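Jilthorpe Opens Its Fourth Repair Room

24 Jan 2024 - Jilthorpe is thrilled to open a new neighborhood repair room in Essien, with free help for anyone who has a broken lamp, a torn coat or a wobbly chair!

"People kept asking when we'd come to their side of town," said director Evdokia Bakalis. "Now we're here, and we can't wait to meet them."

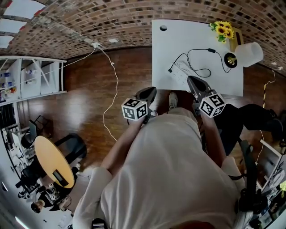

The room will open three evenings a week, with sewing lessons led by Fuad Nigatu starting in September. Drop in anytime - no booking needed, and kids are welcome too.

Press contact: Zewditu Beyene, Jilthorpe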